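Skemeck Robotics Club

The Skemeck Robotics Club is a student club in Nuscombe, founded by Imani Okoth, a design and technology teacher. It has 74 members and meets after lessons in two groups.

The club's main project is Oten, an arm with a two-fingered gripper and a small camera near the wrist. Members practise picking up plastic toys, among them pink pigs and a green and orange vehicle, from a flowered cloth. Each pupil guides the arm through five pick-ups before writing any code for it.

The club enters the Iyamu Cup, a schools' contest held in October, in the sorting class. 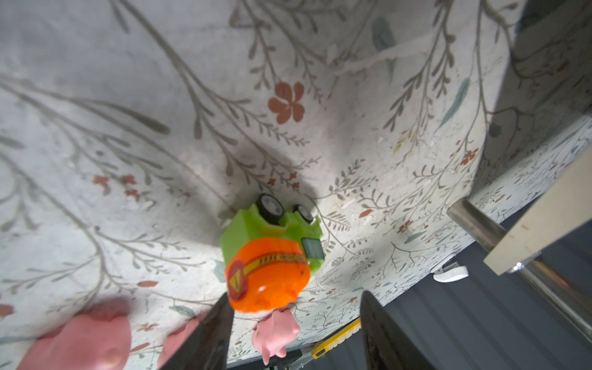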